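Anil Shetty (technology writer)

Anil Shetty is a technology journalist, columnist and former radio producer. He is known for his articles about consumer software, mobile phones and the effects of digital services on daily habits. He wrote for the magazine Worer and later became an editor at the online publication Hindard. He is also the author of one novel, Devadiga.

Early life and education

Shetty grew up in the town of Clamham, where his parents had a shop that repaired radios and typewriters. In interviews he has said that he learned to read from instruction manuals, and that for a long time he thought all books had numbered steps. He studied linguistics and took a minor in computer science. As a student he wrote a weekly column about electronics for the campus newspaper, and he continued to send it to the paper for two years after he finished his degree.

Career

Radio and Worer

Shetty's first paid work was in local radio. He prepared the research notes for an evening program in which listeners called with questions about their computers. Many of his early magazine articles came from these calls. The editors of Worer noticed a long piece he had written about old answering machines, and they offered him a regular page.

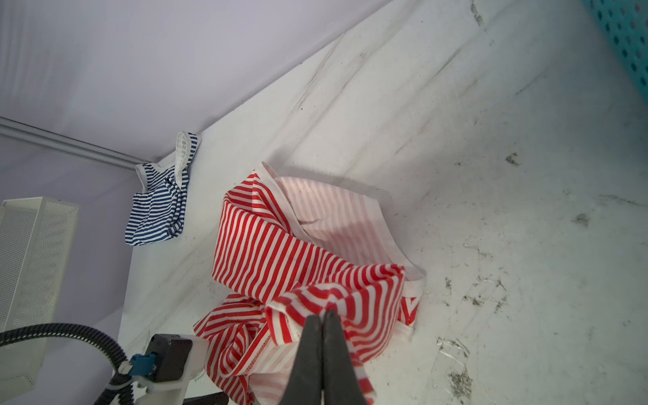

His page in Worer was called "Small Print." In each column he read the complete terms of use of one product and explained in plain words what the customer had agreed to. The column ran for seven years. Some companies changed the language of their terms after a column appeared, but Shetty has always refused to take credit for this. In his last column he wrote that the lawyers had probably planned the changes already.

Hindard

Shetty moved to Hindard as a staff writer and was later named editor of its mobile section. In this position he started the yearly list of recommended phone applications, which was limited to 40 titles. The rules for the list were strict. A writer had to use an application every day for one month before it could be proposed, and an application that had been on the list could not return without a major new version. Readers often complained that games were missing. A separate list for games was added later, under a different editor.

He also wrote longer features for the publication. The best known is "The Quiet Phone," in which he turned off all notifications and kept a diary of what he missed. The diary was printed without changes, including the days when he wrote only one line.
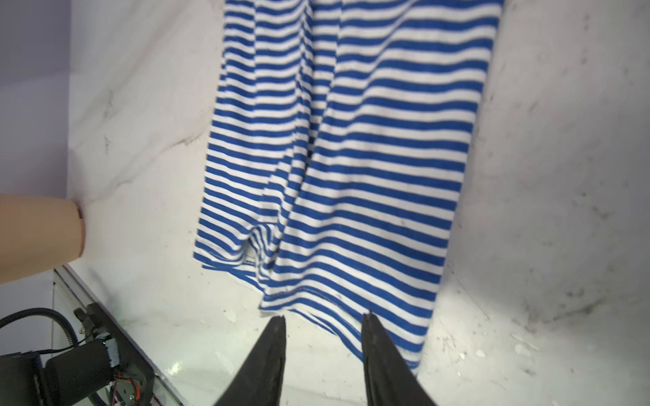 Fiction

Devadiga, a novel of 300 pages, tells the story of a telephone operator who begins to recognize the same caller under different names. Shetty wrote most of it on trains. Reviews were mixed. Several critics liked the dialogue and the slow opening chapters, while others found the ending too sudden. The book was published on 29th March and was reprinted in paperback with a short new afterword. In it, Shetty explains that the first draft had a second narrator, who was removed at the suggestion of his editor.

Style and themes

Shetty writes in short sentences and avoids technical terms where a common word exists. He rarely reviews a product in its first week. He has described launch events as "a kind of theater where the audience also has to work." Privacy, repair and the life of old devices are frequent subjects in his articles. 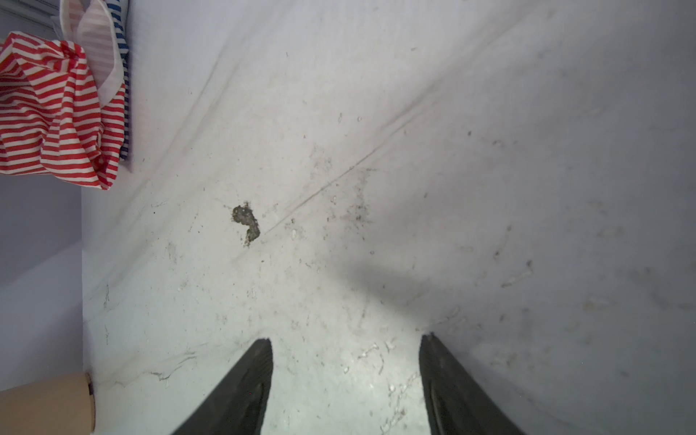

He does not use affiliate links in his own articles, and he returns review units to the manufacturer when his test is finished.

Selected works

Devadiga (novel)
"Small Print" (column, Worer)
"The Quiet Phone" (feature, Hindard)
"My Father's Screwdrivers" (essay, Hindard)

See also

Consumer journalism
Mobile application
Terms of service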